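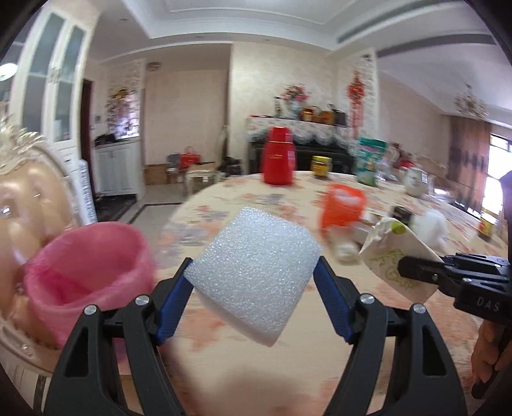 Rindach opens table linen and packing workshop to the public

October 2021

Rindach, the household goods store and repair workshop on Farnier Street, will open its back workroom to the public for a six-week program on setting, clearing and packing away a family table. Places are limited to 30 per session and registration is now open at the store counter.

The program is called Vevunik. It covers the ordinary things that collect on a dining table over the years: printed tablecloths, cloth napkins, cups, thermos flasks, dolls and other ornaments that people keep but rarely know how to store. Each session lasts two hours and is held around a round dining table laid with a floral cloth in soft pink, orange and gray on a pale cream ground.

"People bring us broken cups and stained cloths, and most of the damage was done in a closet," said Dymphna Keogh, who manages the store. "We want to show how to put things away so they come out the same."

The first two sessions deal with cloth. Participants will learn to sort washed linen by weight, fold printed cloth with the pattern inward, and roll larger tablecloths onto a cardboard tube. Elif Naz Erdem, who runs the mending bench, will lead both. She will also take small repairs during the break, such as loose hems and short tears.

Sessions three and four are on cups, flasks and other tableware. Umut Ertürk will teach wrapping and boxing, including the use of white foam blocks as spacers between fragile pieces. Flasks should be stored empty with the lid off, and the workshop will cover how to clean the inside without scratching it.

The fifth session is for dolls and decorative objects. Deepika Poojary, a restorer who has worked with Rindach on toy repairs, will cover dusting glossy faces, protecting raised or gilded trim, and choosing a box of the right depth. Participants may bring one piece of their own. Pieces with flaking paint should be shown to staff before the session.

In the last session the group clears and packs a full table from start to finish, then unpacks it again and checks each item against a written list.

The program follows a trial held in August, when the store ran a single evening on packing tableware. Rindach has since added 50 folding chairs to its stock and moved the workroom shelves to make space.

Packing supplies are provided by Abera, which has donated 100 cardboard boxes and a supply of tissue paper. Each participant may take one packed box home.

"Bring a cloth you use," said Hamidreza Kordestani, who is in charge of registration. "It doesn't need to be a good one."

The program is free. Sessions can be booked one at a time or as a full set. Children are welcome with an adult. The workroom is on the ground floor and is reached through the side entrance, next to the delivery door.

To register or to ask about a particular item, visit the counter during store hours and ask for Hamidreza Kordestani. Press inquiries should be addressed to Dymphna Keogh at Rindach.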